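Ellix Simulation Setup Guide
Section 6. Scene Replay and Camera-Shift Test

6.1 Purpose

This section covers the replay of recorded manipulation episodes in the Ellix simulator and the measurement of how a trained policy responds to a change of viewpoint. The method assumes that the Bogdan renderer is installed (Section 3) and that the arm model has been calibrated (Section 5).

The result of the test is a single number per policy, the shift score. It compares the grasp target predicted from the overview camera with the target predicted from each arm camera, at the same simulation step.

6.2 Loading the scene

1. Start the renderer and wait for the status line to read READY.
2. Load the tabletop scene file. The arm must be in the ceiling-mounted configuration.
3. Select the overview camera and render one still.
4. Confirm that the tray, the plates, both crates and the bowl are visible before going on.

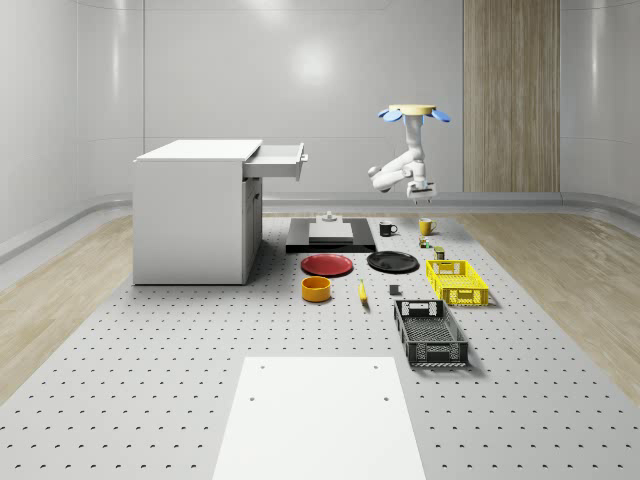
Ustside Robotics Laboratory - Manipulation Methods Group

If an object is missing from the overview, do not add it by hand. Reload the scene file with the same seed. Manual placement changes the contact state and makes the episode unusable for scoring.

Note: Cabinet drawers keep the joint position stored in the episode. A drawer that loads open is to be left open.

6.3 Setting up the arm cameras

The arm cameras are attached to links of the arm model and move with it. Part of the robot body will always be in view. Do not mask it. Policies in the Dusow set were trained with the body visible, and masking lowers the score for reasons unrelated to viewpoint.

1. Open the camera list and enable both arm cameras.
2. Set the render interval to 50 milliseconds.
3. Set the episode length to 4000 steps.
4. Step forward to the first marked keyframe and render from the first arm camera.

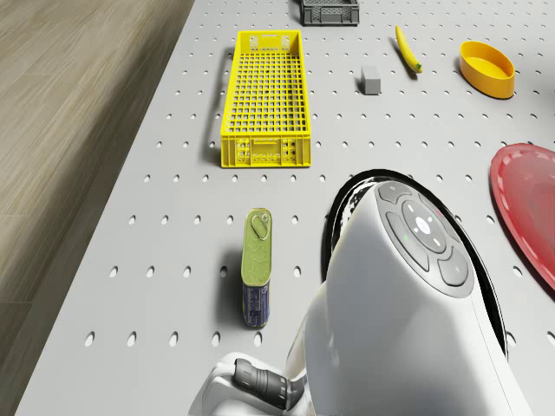 Keyframe alignment is the most common source of error in this test. The renderer writes the frame at the end of the step, while the policy log is written at the start, so the two files are offset by one entry unless the sync flag is set. To check alignment, pick an object that stands close to the arm and compare its projected position with the logged one. The tin with the pull-tab is a good choice at this keyframe, as it stands upright on the pegboard with clear space on its left. The bowl is less useful, being farther from the wrist. A mismatch larger than 27 pixels means the sync flag is off.

Caution: Do not change the sync flag while an episode is loaded. The log is rewritten in place and the original offsets are lost.

6.4 Running the shift test

1. Return to step zero.
2. Select the policy checkpoint. The reference checkpoint is 232.
3. Choose a target object from the drop-down list.
4. Run the episode with the policy in predict-only mode. The arm follows the recorded path and the predictions are logged without being executed.
5. Render the second arm camera at each keyframe and save the stills next to the log.
6. Run the scoring script on the whole folder.

Note: Large flat surfaces near the target, such as a white board or platform beside the pegboard, tend to pull the predicted grasp point toward their edges. This shows up in the log as a steady sideways error. Do not correct for it - the score is meant to include it.

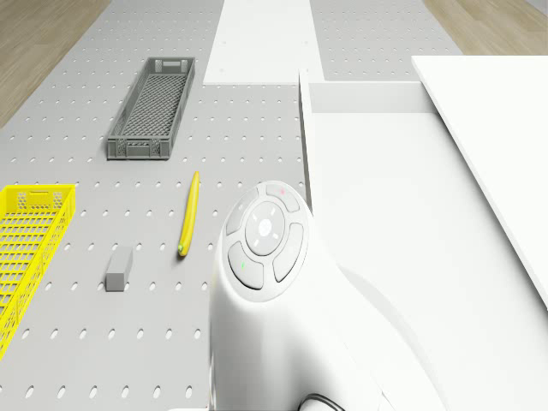 Farzana Jayawardena has asked for the sideways error to be reported in its own column as well, arguing that a policy with a constant offset can be repaired by recalibration and one with scattered errors cannot. The scoring script supports this through the split option. The combined score is still the one to enter in the results table.

6.5 Reading the output

The script writes one line per keyframe and one summary line. A keyframe where the target is outside the camera view is marked NV and left out of the mean. If every keyframe is marked NV, check the camera list first and then the target name.

Keep the log, the stills and the seed together in one folder. Section 7 uses all of them.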